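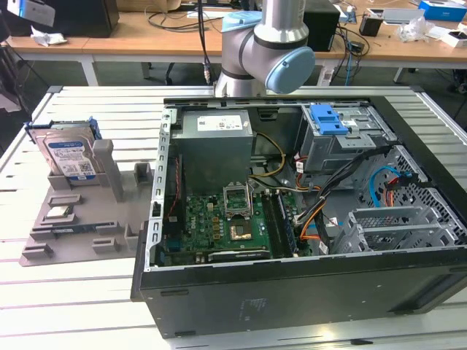 Photo: Shinji Oshima

The Thirteenth Tower

The job paid by the good demonstration. A good one was a run with no dropped parts and no long pauses, and Triltatell wanted 200 of them by the end of July.

Ruth sat at the leader arm with her elbow on a folded towel. Whatever she did with the small arm, the big one did over the worktable. The tower was already on its side with the panel off. She had the tray on the left with the spare processor and the memory stick in it, and the hard drive standing up at the back.

"Number 60," Shinji said from the other desk. "Whenever you like."

She moved her wrist and the arm moved. She brought it out over the board and stopped above the socket.

"You stopped," he said.

"I'm looking."

"It doesn't know you're looking. It thinks stopping is part of it."

She opened her hand and backed the arm off. He deleted the run and typed something.

Before this she had worked 13 years at Koyama, a repair counter in Ondutthorpe between a bakery and a place that cut keys. People brought in computers that smelled of cigarettes or had cat hair packed in the fans. She would take the side off, lay the thing down and look at it for a while before she touched anything. Mr. Koyama used to let her. He said the looking was what people paid for, though it never showed up on the bill.

"Can I look first and then start?" she asked.

"Sure. Look as long as you want. Tell me when."

So she got up and walked to the table. It was an old Dell, the kind the schools bought. The lever on the socket was up. She bent down and checked for bent pins the way she always had, and then checked the memory slots, and then pushed one of the yellow and black wires with her finger so it wouldn't catch.

"Don't move the wires," Shinji said. "Jistier wants the wires however they fall."

"Who fixes a computer with the wires in the way?"

"That's what they want."

She pulled the wire back to where she thought it had been. Then she sat down again and put her hand in the grip.

"When," she said.

She went to the tray and took hold of the memory stick by its edges. The first try was crooked. She let go, turned her wrist a little and took it again. It came up out of the slot. She carried it over the side of the case, low and slow, without stopping.

"Keep the second grab?" she asked.

"Keep it. They like a miss if you fix it."

She set the stick down where it belonged and brought the arm home. He marked it good.

They did 8 more before lunch. On one of them she caught herself tapping the side of the case twice with the gripper before she reached in. She had always done that with her knuckles at the counter, and she couldn't have said when it started.

She waited for him to say something. He was watching his screen.

"Good," he said, and saved it with the others.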